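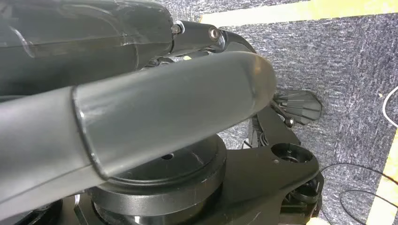
Chapter 3
Bolts, Washers and Covers

A fastener is chosen for the load it carries, then for the tool that will reach it, and only then for its appearance. The order matters in maintenance work, where the person removing a bolt is seldom the person who fitted it. Two heads on one bracket need not match. The black bracket at the joint carries a small hex-head bolt with a silvery metallic washer at its left end and, slightly to the right, a round bolt head with a dull bronze or brass-coloured sheen. Colour alone does not identify a material. A yellowish head may be solid brass, plated steel or steel with a passivated finish, and the three differ widely in strength.

3.1 Scope

This chapter deals with small threaded fasteners in metal and plastic parts. Structural bolting is treated separately. Students should already be able to read a thread gauge and should have completed the measuring exercises in Chapter 2.

3.2 Terms

Head: the part of the fastener that bears on the work and accepts the tool.
Bearing face: the underside of the head, or of the washer where one is fitted.
Preload: the tension left in the bolt after tightening.
Seam: the line where two covers or housings meet. A seam may be clipped, glued or screwed, and should be inspected before any force is applied.

3.3 Washers

A plain washer spreads the clamping load and protects the surface finish from the turning head. It does not lock the joint. In the Kurkmont trials, Hirvonen and Renaud examined 1492 used joints and recorded 808 with scored paint. Most of the scored joints had been assembled without washers. The trial sheets are reproduced in the appendix by permission of Perrine Renaud.

Before starting the exercises, collect a tray of mixed fasteners from the store and sort them by head type. Leave thread size until section 3.5.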